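Zusus Home Swap: your questions answered

Hello, and thank you for stopping by. We have gathered up the things people ask us most often when they are thinking of swapping homes for a week or two, and tried to answer each of them properly. Some of the answers have grown over the years, so do make yourself a cup of tea first. If your question isn't covered, write to us through the contact form and we'll gladly help.

Last updated October 23, 2019

JOINING

What is a home swap, exactly?
You stay in another member's home while they stay in yours, and no rent passes between you. Most of our members swap at the same time, but plenty don't, particularly if one side has a caravan or a sister's spare room to fall back on. We call those staggered swaps, and you can tick a box on your listing to say you're open to them.

How much does it cost?
Membership is £69 a year, and that covers everyone in your household. You can make as many swaps as you like in that time. Travel, insurance and any cleaning you arrange are your own affair.

Do I have to own my home?
No, and lots of our members rent. You will need your landlord's permission in writing though, and we do ask to see it before your listing goes live. It's well worth having that conversation early, as some landlords take their time to reply (and a few like to ring us up for a chat first, which we're always happy to have).

My home is very ordinary. Will anyone want it?
Oh, please don't let that put you off! We hear this from nearly everybody who joins. People want a comfortable bed, a kettle and somewhere to park, and a plain semi near a railway station can be snapped up long before the grand place with the view. We had 471 listings at the last tally and a great many of them are just the sort of homes you'd find on any street.

YOUR LISTING

What should I write?
Write as you'd talk to a friend who was coming to stay. Say how many people can sleep there comfortably, what the stairs are like, how far it is to a shop and whether the neighbours have a cockerel. Be frank about the shower. Members are very forgiving of a small bathroom they've been told about, and rather less so of one they haven't.

Which rooms should I include?
All the ones your guests will be using, please, and the hallway and garden too if you have them. People like to get a feel for how a home fits together, so a view towards a doorway can be more useful than a corner with a nice lamp in it.
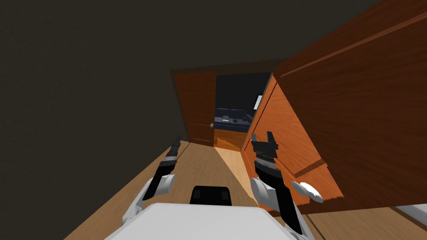

Can I keep a room locked?
Yes, of course. Many members put their papers and best china in one room and turn the key. Just mention it in the listing so that nobody arrives expecting a third bedroom.

GETTING READY

How much cupboard space should I clear?
A couple of shelves in the kitchen, a drawer for each guest and a decent stretch of hanging rail will do very nicely. There's no need to empty the house. Your guests know that you live there, and they'll be leaving their own jumpers and jam jars behind for you to work around.

What about our exercise things?
You're welcome to leave them out for guests, and they're often glad of them, especially on a wet week. Say so in your welcome notes, and add a line about anything heavy so that families with small children can move it out of reach. If you'd rather your things weren't used, put them in your locked room and that will be the end of it.

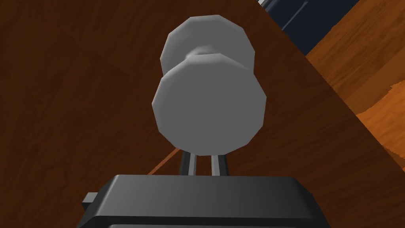 A dumbbell-shaped object, light grey, with eight-sided ends.

What goes in the welcome notes?
Bin days, the wifi password, how to work the boiler and where the stopcock is. After that it's up to you - some members write a single page and others produce something close to a novel. Our members in Brarnen are particularly good at bakery advice, and we've never had a complaint about that.

DURING AND AFTER

Something has been broken. What now?
Tell the other household straight away, even if it's only a mug. Nearly everything is settled with a kind message and a replacement. For bigger things, let us know within 7 days of getting home and we'll help the two of you come to an arrangement.

Can I bring my dog?
Only if your hosts have agreed to it beforehand. You can search for homes that welcome pets, and there's a good choice around Nirkura, where the walks are lovely in May.

What if I have to cancel?
Life does get in the way sometimes, and we do understand. Message your swap partner first and then us, and we'll put a notice on the Last Minute page to try and find them another home.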